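Parking fine appeals: is the Plikham template letter any good?

Legal help board > Fines and penalties

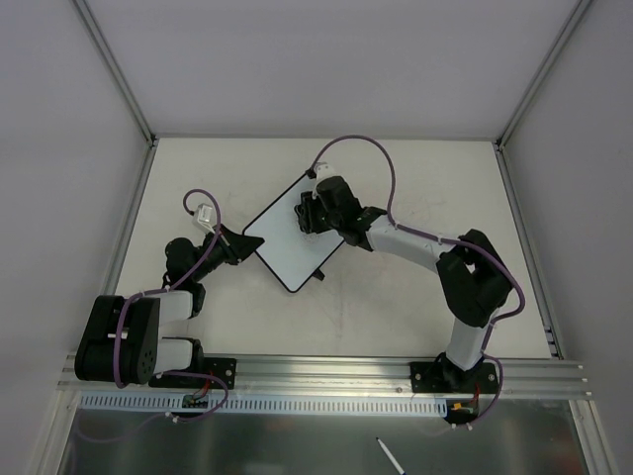
Original post
dunmoor_lass, April 2019

Plikham Council have sent me a penalty charge for 40 pounds, going up if I don't pay in time. A neighbour gave me a template letter from a site called Hulow that says councils "must cancel" if the notice quotes the wrong street. Mine says Urkell Road and I was on Urkell Lane. Has anyone used it?

Reply 1
tobyjug
Used it last November, got let off. Send it.

Reply 2
pengwatcher
Got let off for what, though? Councils cancel plenty of first appeals because it's cheaper than arguing. I wouldn't put that down to the letter.

Reply 3
tobyjug
They quoted my wording back at me. Good enough for me.

Reply 4
L. Berhe
I do advice sessions in Peng and I've seen this letter a lot. "Must cancel" is far too strong. A wrong location can be a good ground, but you have to say what's wrong and show it. Photograph the street sign and write your own letter in four or five lines. Keep a copy.

Reply 5
dunmoor_lass
Thanks Lemlem, if that's you! The Hulow page claims 189 wins. Does that mean anything?

Reply 6
pengwatcher
Out of how many? They don't say. When I looked before Christmas it was 145 and the comments underneath were the same ones.

Reply 7
tobyjug
You could say that about any advice site.

Reply 8
pengwatcher
Yes, and I do.

Reply 9
dunmoor_lass
Writing my own tonight. Will send it with a photo of the sign and post the answer when it comes.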